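Campus & Town board > Events > Vigil at Brinach Hall, who's going?

Started by mossback_ell, 31 replies, showing page 2

mossback_ell
OK so the remembrance vigil. Jernent College and the town are doing it jointly this year, first time ever. Walk from the Gravley Street bridge, names read out on the lawn, then inside Brinach Hall for the quiet part. Starts 7 pm. Anyone know if the walk is still on if it rains?

tenpenny
Walk's on regardless, says the flyer in the library. Bring a coat.

Quarrybird
Still don't like it being moved to the college. It was at the Makris Square memorial for 21 years. People knew where to stand. Now you need a map and a parking permit.

mossback_ell
no permit after 5. That's on the flyer too

Quarrybird
Flyer I had didn't say that.

dot_and_carry
Two versions of the flyer going round. First one had the wrong start time as well. Chuck it if it says 6:30.

tenpenny
Quarrybird, square holds what, a couple hundred before you're standing in the road? Last September they had folks behind the bus shelter who couldn't hear a word. My mom was one of them. She went home early.

Quarrybird
So fix the speakers. Don't move the whole thing up a hill. Half the people who lost somebody in the flood are over seventy now.

dot_and_carry
There's a shuttle. Leaves the square 6:15 and again 6:40. Goes back down after the readings and once more at the end. My aunt already has her seat.

Quarrybird
Fine, didn't know about the shuttle. Should of been in the paper.

larkrise_b
Who is paying for it all? Heard the college put in 1,800 and the town put in 800. Then it's their hall and their choir and their president doing the welcome. Feels like their event with us invited

mossback_ell
The welcome is two minutes long. I've seen the running order. Readers are all town people except one student, and she's from here anyway, Gravley Street end.

larkrise_b
Two minutes on paper. You've met college presidents?

tenpenny
lol

mossback_ell
Anyway they asked Hiu-tung Tse to make the lantern and I think that's the right call. Paper and copper wire, big one, gets lit on the lawn by whoever's the youngest family member there. Afterwards it stays in the Brinach lobby till spring, then goes to the town hall. So it does come back down the hill, Quarrybird.

Quarrybird
Good. I'd want it in the square though, under cover.

dot_and_carry
paper. outdoors. in our winter.

Quarrybird
I said under cover.

hobnail
Question from someone who won't be able to get there. Is it being streamed? I'm three states away and my brother's name is on the list.

mossback_ell
Hobnail, sorry about your brother. Yes, supposed to be. Link goes up on the college events page the same afternoon. Sound only for the walk, then picture from the lawn on. They're recording it too, should stay up for a month.

hobnail
Thank you. That helps a lot.

larkrise_b
Will the names be alphabetical again? Last time somebody got skipped and it was awful for the family. Really hope there's a second person following along on the list this time.

mossback_ell
Alphabetical, and yes there's a second reader checking. Spelling and pronunciation fixes can go in a note to the front desk at Brinach, they want them by noon the day before. If your name gets said wrong every year PLEASE send it in, they do read them.

tenpenny
Did ours last week. Woman at the desk rang back to hear me say it. Nice of her.

mossback_ell
Good to hear. Couple of pics from me, then I have to run, will check back tonight about the choir question
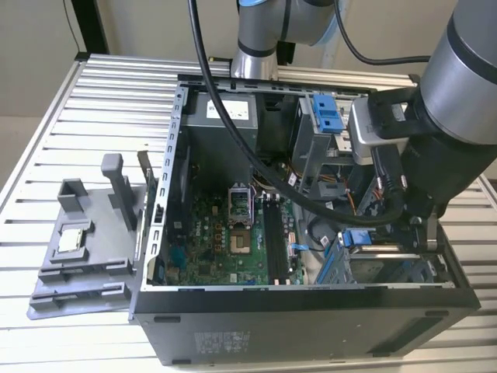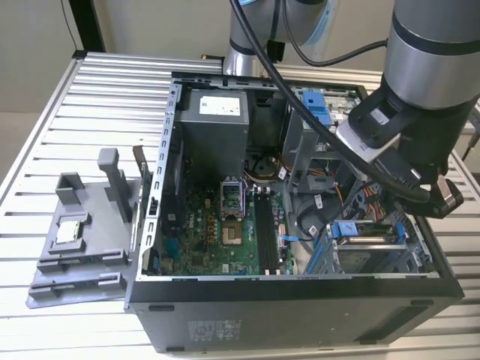

Quarrybird
I'll take the 6:15 then. Still think the square was the place for it, and I'll be saying so at the spring meeting. If anybody on that shuttle wants company on the walk back down, I'm going on foot after the readings, slow, with a flashlight.

dot_and_carry
Aunt says save her a seat near the front, she gets car sick

larkrise_b
Which choir question? Did I miss a page?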